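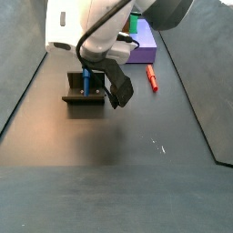
What does Diston do?

We check other people's invoices for small firms that suspect they are paying too much.

About us

Saeed Taheri and Davoud Soltani set up Diston after a supplier billed them twice for the same delivery. We doubt most totals until we have added them up ourselves. Last year we went through 1,165 bills and queried 155 - a few of them wrongly, and we said so.

We don't promise savings. Anyone who does before reading your paperwork is guessing. Our fee is fixed at £700.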